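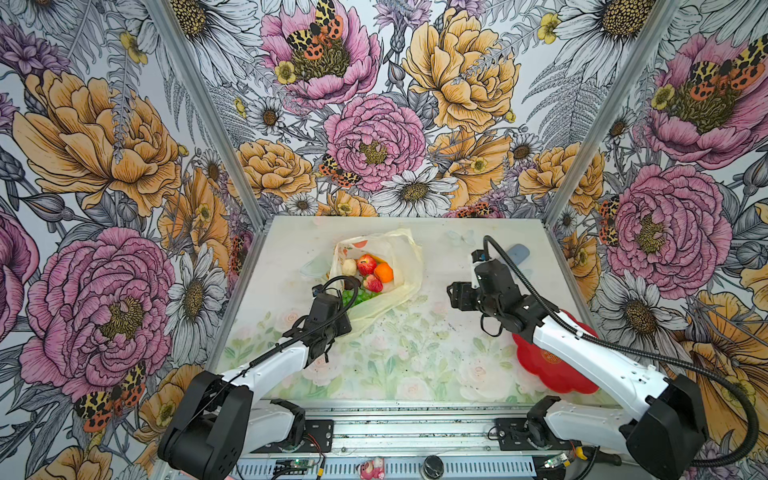

Peonies, daisies and spotted tiger moths in a botanical print.

BRATOVDALE WOODLAND WALK OPENS FOR THE AUTUMN

For immediate release, October

I've been walking the old track between Bratovdale and Hovland since I was small enough to be carried over the boggy bits, so you'll forgive me if I get a bit carried away in this announcement. The Skikalura Path is open! All 9 kilometres of it, from the mill bridge at Bratovdale up through the beeches, over the shoulder of the hill and down to the green at Hovland.

I run Skikalura Walks, and for two years we've been clearing, draining and signposting a route that had pretty much vanished under bramble. There are 84 new waymarkers (small oak posts with a yellow leaf on the side, easy to spot even when the mist comes down) and 1,525 metres of boardwalk across the wettest stretch, which used to swallow wellies whole. Mine included, the left one.

October is when I'd go if I could only go once. The beeches turn first at the top, then the colour slides down the slope over a fortnight or so, and by the end of the month the birches along the stream are bright yellow and the whole wood smells of mushrooms and wet bark. Go early if you like jays. They make an awful racket over the acorns until mid-morning and then they clear off.

The path is free to use and open all year. Dogs are welcome, on leads please through the sheep pasture at Plallusard. The boardwalk is flat and wide enough for a pushchair, but the climb after it is steep with plenty of roots, so families with little ones usually turn back at the second gate, where there's a bench and a good view down the valley.

Guided walks set off from the mill bridge at 10am every weekend until the end of November. Bring a flask, proper boots and a spare pair of socks. We stop for lunch in the hollow below Plallusard, out of the wind, and we're normally down in Hovland by 3pm, in time for the bus back.

Walk leaflets with a map are in the box at each end of the path. Press visits are welcome on any guided walk, and I'm happy to take reporters round on a quieter morning too.

ENDS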